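Folding and putting away: common questions
Munditz home help, Tangen and Festby
Last revised January 2018

These are the questions people send us most often after a first visit. The answers were put together by Nest Owen and Hedvig Öberg, who run the bedroom and wardrobe visits. For kitchens and sheds, see the separate pages.

Folding on the bed, with the clothes stacked on the mats.

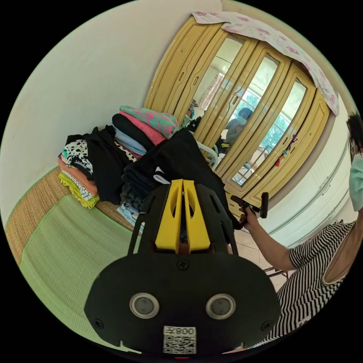
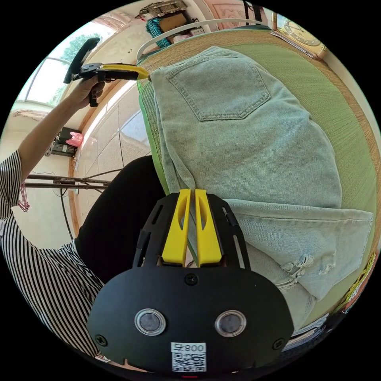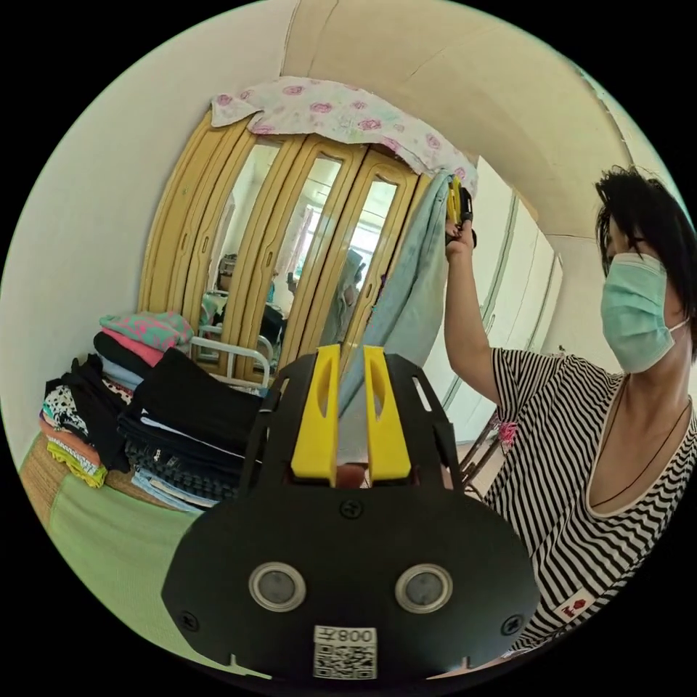
How should I fold jeans so that they stay folded?

Lay them flat, bring one leg over the other and smooth them down from the waistband. Tuck in the point at the seat, then fold the legs up in thirds. Heavy denim holds this well. Thin or stretchy pairs do better folded in half and then in half again.

Do I need a table?

A bed is fine for most households. A firm surface makes it easier to get straight edges, so put a mat or a flat blanket over a soft mattress. If bending hurts your back, use a table or an ironing board set to waist height.

Should I sort first or fold first?

Fold first if the whole lot belongs to one person. In a shared house, sort by person before anything is folded, or you will handle everything twice. Socks and underwear can wait in a bag until the end.

How high can a stack be?

We stop at 20 cm on an open shelf. Above that, the pile leans when you pull something from the bottom. Knitwear squashes, so keep it near the top or give it a shelf of its own.

What do you do with clothes that are torn or worn through?

We ask. Some people like their jeans ripped and some have been meaning to mend them since April. Anything you want repaired goes in a separate bag, and we can give you the address of the mending table at Drirkum. We don't throw clothes away unless you have told us to.

My wardrobe smells musty. Can I put clean clothes straight in?

Empty it and leave the doors open for a day. Wipe the inside with a cloth wrung out in warm water and a little vinegar, then let it dry fully. If the back panel is against an outside wall, pull the wardrobe forward by 5 cm so that air can get behind it.

How do I clean mirrored doors without streaks?

Use a barely damp cloth, then a dry one. Spray on to the cloth and keep it off the glass, as liquid that runs down into the frame can get behind the mirror and leave black spots along the bottom.

Is it all right to keep things on top of the wardrobe?

Light things, yes – spare bedding, an empty suitcase, a winter duvet in its bag. A sheet over the top keeps the dust off and can go in the wash every couple of months. Don't put boxes of books or anything with a lid that slides.

Where do sheets go?

Fold each set and put it inside one of its own pillowcases. Fitted sheets never fold square, and this hides the problem. Idun Hellström has a leaflet showing how to do the corners properly, which you can ask for at your visit.

What does a visit cost?

One bedroom with one wardrobe is 3,000 kroner, including travel within Tangen and Festby. A second room on the same day is charged by the hour.

How do I book or change a time?

Ring the office and ask for extension 107. Stellan Solberg takes bookings in the morning and Gøran Solberg in the afternoon. Changes are free up to the day before – after that we charge for one hour.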